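Arm finishes the job, then tries to leave the building
Last updated: October

Narura_bench
Posting this as a warning and also because I would like to be told it wasn't my fault.

We have a small arm on a fixed table, learning to put lids on tubs from demonstrations recorded with a hand-held gripper. Training set is 800 episodes. It had been behaving itself nicely. On Sunday I left it on a repeat run at full speed with the table guard open on one side, and after the fourth or fifth lid it did a tidy release, paused as if it had remembered something, then swung down and left, past the table edge, and into the upright of the shelving. Protective stop tripped. One cracked fingertip, one bent bracket and me standing a bit further away than I'd been before.

Logs show no comms fault, no joint error, nothing over temperature. As far as the controller is concerned it was asked to go there and it went. I've since done 4 more runs at low speed and it did it again on one of them. Same direction, same little pause first.

Sison
Why was the guard open?

Narura_bench
Because I was topping up the tubs. I know.

Sison
Then the arm isn't what went wrong, the arm is what you found out about. Running a learned policy at full speed with a gap in the guard is the fault. The rest is interesting but it's a different thread.

turnau_tom
Both can be wrong, Sison, there's room. I'd look at the frame offset between the gripper camera and the wrist. We had one mounted a few degrees out and the thing reached for everything as though it had been at the sherry.

Narura_bench
Checked the mount first. An offset would make it miss the tubs, and it doesn't miss the tubs. Lids go on beautifully. It's only after the lid that it goes off.

Emiliano Benítez
Have you watched the ends of your episodes? All the way to the last frame, I mean, with no skipping. I'd bet money that somebody is finishing the task and then carrying the gripper off somewhere before they stop the recording.

Narura_bench
I had watched the beginnings. The beginnings are excellent.

Right. Been through them this evening with a pot of tea. Emiliano, you can have your money. 57 of them carry on well after the lid's on, and in a good few of those the gripper goes down below the worktop and off for a tour of the room.
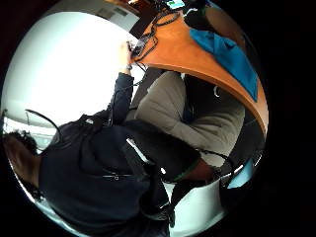 Tail trimming was meant to happen on import, by a script that cuts each episode when the gripper has been still for a moment. If you walk straight off with it, it is never still, so the script shrugs and keeps the lot. What we then fed in as lid-fitting includes an orange desk seen from a very odd angle, somebody's hand up at a small black device with wires on it, and a dark navy bag so close to the lens you can make out the zip pull. Every one of those frames has a pose attached, and the pose says go down and away. I can't really blame the arm for taking the hint.

turnau_tom
That is a lot of bag. I withdraw the sherry theory.

Saavedra
I'm going to disagree with the general mood. 57 out of 800 shouldn't be enough to teach it that. We've had dirtier sets than this and the policy averaged it out. I'd still suspect a missing workspace limit. Whatever the network wants, something dull and non-clever between it and the motors should refuse to go past the table edge.

Emiliano Benítez
It averages out where there's clean data to average with. After the lid goes on there isn't any, the clean episodes have all stopped. The only examples of what to do next are the wandering ones. Agreed on the limit though.

Narura_bench
There was a workspace limit. It was set for the old table – 400 mm wider on that side. We swapped the table and I updated the drawing, which the arm does not read.

Sison
So: guard open, limit wrong, tails not trimmed, ends not watched. I'll say again that I'd have started with the guard.

Narura_bench
Noted, and it's shut. Limit is corrected and I've tested it at low speed by asking the arm to go somewhere silly. It refused. I'm cutting the 57 by hand tonight and retraining, and the recording now ends on a button instead of on stillness. Full speed stays off until I've had a long run of it doing nothing at all after the lid.

turnau_tom
What happens if they forget to press the button?

Narura_bench
Then I get more bag, I suppose. Will put a length check on import as well.

Saavedra
Post the retrained run either way please. I still think the averaging argument is shaky and would like to be proved wrong with a graph.

We use cookies to keep you logged in and remember which threads you have read. Accept / Manage settings
Contact the moderators | Copyright remains with individual posters | Back to top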